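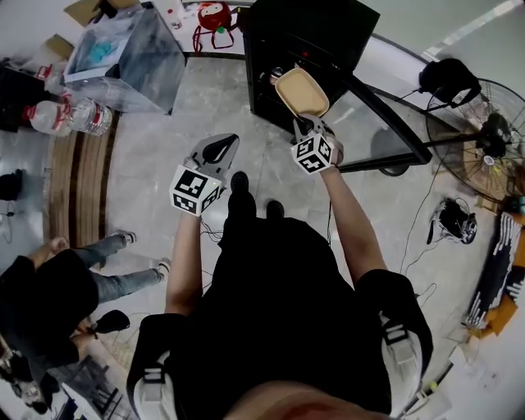 Fig. 1. Small rimmed tray, rounded corners, lifted in front of the black cabinet. Glass-topped table to the right.

Household Task Analysis
Handout 4: Clearing small items from a living area
Instructor: Hala Gaber
Revised 27 Nov 2021

4.1 Scope

Handout 3 dealt with large furniture and fixed storage. The present handout covers small loose items: trays, remote controls, chargers, bags, mats and paper. The unit of analysis is one item moved from its starting place to its assigned place. A task record has one line per item.

4.2 Terms

Carrier. An item used to move or hold other items. The tray in Fig. 1 is a carrier. A carrier is recorded separately from its contents, and an empty carrier still gets a line.

Support surface. Any surface on which an item may be left. The floor counts as a support surface at the start of a task but not at the end, except for items assigned to it, such as a standing fan.

Parked item. An item left on something meant for another use. The black bag hung over the top of the fan is a parked item. Parked items are moved before the thing that carries them.

Run. A length of cable on the floor. Record the run under the item it comes from if this can be traced. If it cannot, enter it as "cable, source open" and leave the source column blank.

4.3 Order of work

Clear the walking path first. In the room in Fig. 1 the long black cable and the small device in front of the fan come before anything on the table or in the cabinet. Patterned floors slow the search for small items — the marble pattern on the gray tile is a mild case — so the floor is checked once at the start and again at the end.

Flat goods along the edge of a room are lifted as a unit and then separated. Items underneath are entered on their own lines.

The tray is set down last, on the surface where it will be used. On glass, lower it level. A raised rim keeps small contents from sliding off but does nothing for tall ones, and cups above the rim height are carried by hand.

4.4 Recording

Use the Clelville sheet, 24 lines per page. Each line takes item, start, end, carrier (yes or no) and remarks. Time limit for the practical is 300 seconds, set-up excluded. Open compartments are described by position only. Do not list their contents unless they have been taken out.

4.5 Assignment

Draw up a task record for a room of your own with at least 7 items, one of them a carrier and one parked. Mark the order of work in the left margin. Hand in on paper to Elmarie Khumalo before the next session. Partners check each other's start column first — most errors in the August group were there.

Reading: course reader, section 7, "Surfaces and carriers."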